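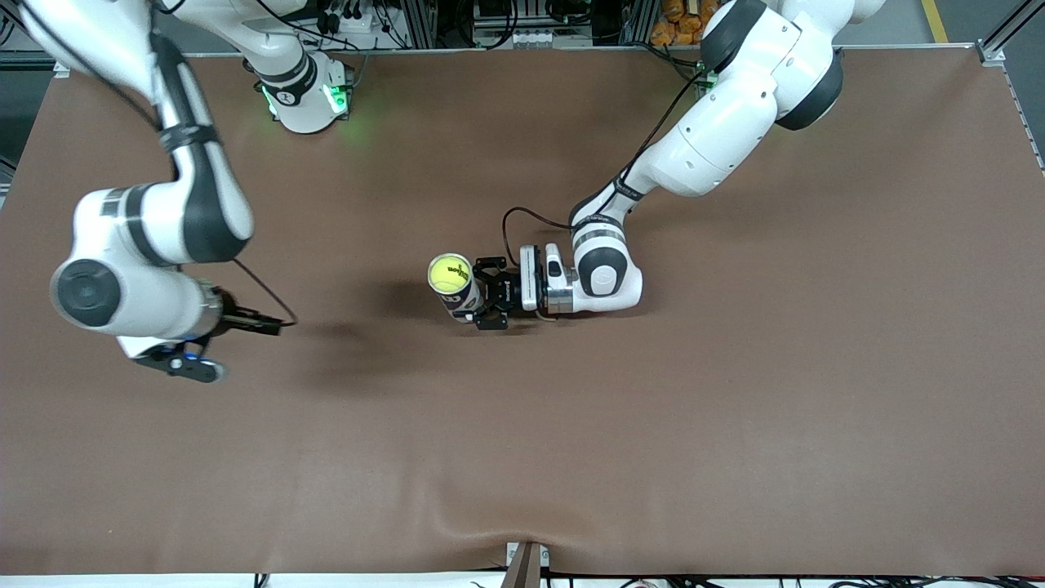 3.2 Recording the demonstrations

The tennis ball can was the second task we taught by remote control, after the block task in section 3.1. One of us moved a pair of small leader arms and the two white arms on the table copied the movement. The left arm had to hold the can on its side while the right gripper came in to the open end, took hold of the ball and pulled it out.

We recorded 16 demonstrations in April in the Hinds lab, using the Mallanel recording software. Each one was started and stopped with a foot pedal so the operator could keep both hands on the leaders. Joint positions and gripper openings were saved for both arms.

We threw away 3 of the recordings. In two the can slipped round in the left gripper, and in the other the operator stopped halfway. The rest came to nearly 300 seconds in total.

Holding the can was harder than we expected. The plastic bends if the gripper closes too far, and the ball then jams. We set a lower limit on the closing force in the Pranness controller and practised again before recording any more.

The operator also found it hard to judge the height of the right gripper, and most of the slow parts of the recordings come from this.

3.3 Training

The model was trained on the lab computer with the settings in Appendix B.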